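Seven Weeks of Picking Things Up

Anyone who has taught a small child to set the table will feel at home in the long back room at Bumness, where since July the Prarnex project has been teaching a robot much the same thing (with a good deal less spilled milk!). The lesson goes like this: a person guides the arms through a small chore, the computer keeps a record of every joint and every finger, and then they do it over again, with the item turned a little or the plate moved over a bit.

A good day brings in 40 clean examples. The team wants 500 of each chore before the learning system gets to try it alone, and I'll admit that sounded like an awful lot of plates to me, until I took a turn at the controls myself and needed more than 7 tries to get one soft little packet where I wanted it.

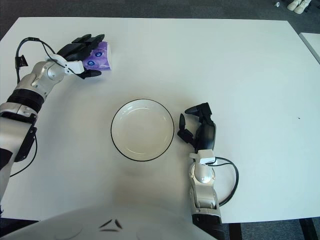 The left hand holds a purple packet near the plate while the right hand stays open.

Soft things are the hard part, I was told over coffee, and two-handed chores come next, probably at the Tsang site, where the tables are bigger and the coffee, I hear, is better.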